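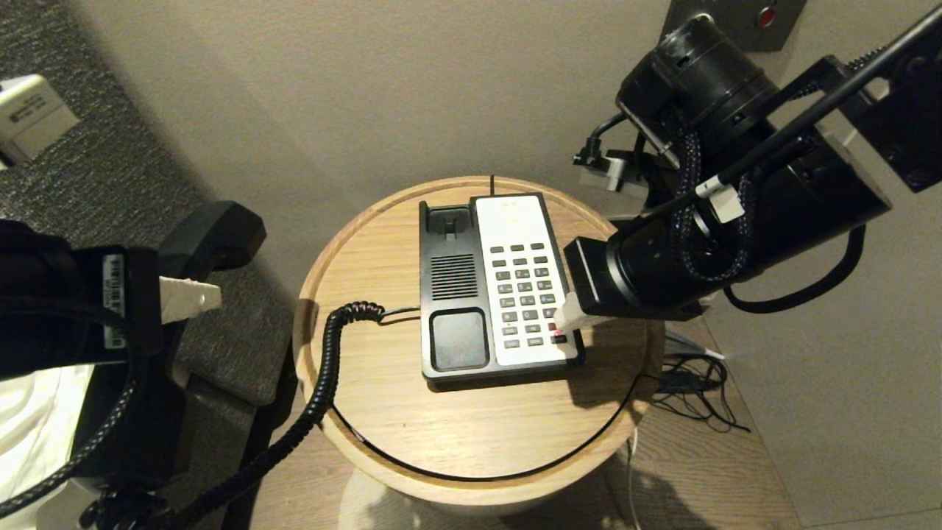

## 固定電話、もう解約していいのか迷っています

自宅の固定電話についてです。月の基本料が2,000円弱で、ほぼ使っていません。かかってくるのは光回線の乗り換えと不用品買い取りばかり。4月に「今の回線はもうすぐ使えなくなるのでTrekineに切り替えを」という電話まで来ましたが、どうも話がうますぎて信用できず、切りました。

家族は「停電のとき固定電話が役に立つ」「番号がないと審査に通らない」と言います。どちらも昔の話のような気がするのですが、実際のところどうなんでしょう。解約と休止の違いもよくわかりません。経験のある方、お願いします。

投稿者:mugicha_nuki(2018年9月15日)

---

**カド部屋の住人**

まず「もうすぐ使えなくなる」系の電話は、どこの社名を名乗っていても疑ってかかったほうがいいです。うちにも似たのが来て、根拠になる書面を送ってくれと言ったら黙って切られました。本当に手続きが必要なら郵便で来るはずです。請求書に載っている窓口に自分からかけて確認してください。向こうが教えてきた番号にかけ直すのは意味がありません。

停電の件は半分正しく、半分は思い込みだと思います。昔ながらのアナログ回線で、電源コードなしで動く単純な電話機なら、電話線からの給電で通話できることが多いです。ただし光回線経由のひかり電話だと、宅内の機器が止まった時点で使えません。親機にコンセントが要るタイプも、停電時に通話できるかは機種次第です。
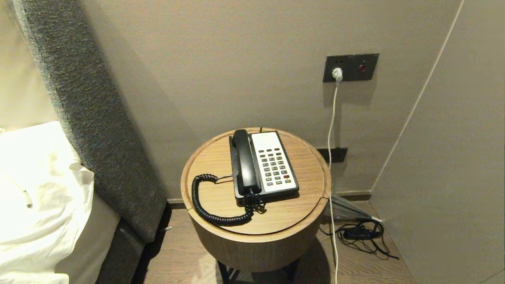

ですから、まず契約書か請求書で回線の種類を見てください。アナログなのか光なのかもわからないまま「災害に強いから残す」と言っている家が多すぎます。災害時は回線そのものが混み合うこともあるので、アナログだから必ずつながるとも言えません。

審査については、私は携帯番号だけで賃貸もカードも通りました。落ちた人が固定電話のせいだと言うのは見かけますが、落ちた理由は教えてもらえないのが普通なので、あまり当てにしていません。

---

**yohaku60**

解約でいいと思います。うちは去年やめましたが何も困ってません。そもそもかけてくる人がいませんし。

Bawaの留守電アプリを入れれば十分では? 使ったことはないですが評判はいいみたいです。

---

**Rernar愛用者**

上の方、使ったことのないアプリを勧めるのはどうかと……。

休止と解約の違いだけ補足します。加入権のある契約なら、休止にしておくと後で復活させるときに権利を使えます。ただ、休止にも工事費がかかりますし、同じ番号に戻れる保証はありません。期限と更新の扱いもあるので、控えの紙は捨てないこと。加入権が「財産になる」という話は、今は期待しないほうがいいです。私はCloselyという買い取り店に問い合わせて、送られてきた見積もりが200円でした。送料のほうが高いです。

番号を残したいなら、携帯会社などへの番号移行が可能かどうかを解約の前に聞いてください。解約してからでは戻せないことがあります。

あと見落としがちなのが、固定の番号を登録している先です。銀行、保険、歯医者、それから実家の親の緊急連絡先。私は保険会社の変更を忘れていて、本人確認の電話が通じず、手続きがひと月延びました。1か月分の着信履歴を見て、セールス以外の番号が残っているかどうかで決めるのが現実的だと思います。「なんとなく安心だから」に毎月払う額としては、私には高かったです。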